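Grundunura mobility scheme: big numbers, small print

February 2, 2020

The Grundunura exchange scheme has published its yearly review, and you will not be surprised to hear that it was a record year. It generally is. According to the review, 1,240 students and trainees spent time abroad through the scheme, and 40 colleges sent at least one person. The launch was held at the Mercado building, with speeches and a film.

We have read the thing from cover to cover and would like to raise a few points before anyone orders more bunting.

First, the headline figure puts a student who spent a full term in Uvberg on the same footing as one who went on a study visit lasting 3 days. Both are worth doing, but they cost very different sums and they teach very different things. The review gives no split between them. Dwayne Begay, who speaks for the scheme, told us that a breakdown "is being looked at for future editions". We were told much the same last year.

Second, the money. Grants were meant to reach students before they travelled. Members at 7 colleges have written to us to say theirs came after they had got home, and in two cases the student had borrowed from family to cover the rent. The review describes payments as "smoother than ever". Smoother for whom?

Then there is the matter of who goes. We are promised "wider access", a phrase used on nearly every page, yet there is no table showing how many of those taking part had a low household income or a disability.
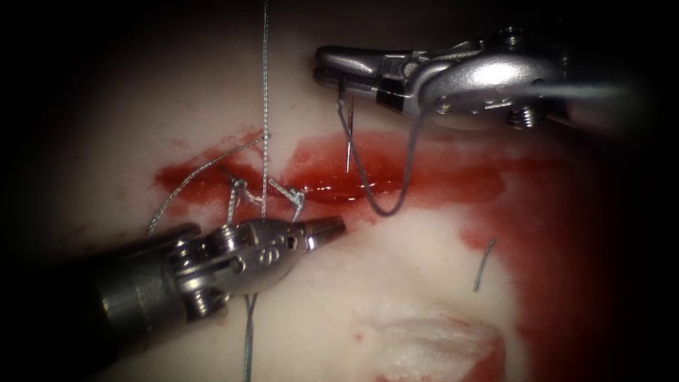

Roscoe Haverford, who ran the Hustska placement desk until September, thinks the data exists and could be put out tomorrow. He may be right. Colleges fill in a long form for each person they send, and those forms go somewhere.

The scheme does good work and plenty of our members have gained from it. We would simply like to see the working behind the claims. Colleges with late grants should keep sending us the dates, with a copy of the award letter if they have one. We have asked for a meeting and will print the reply when it comes.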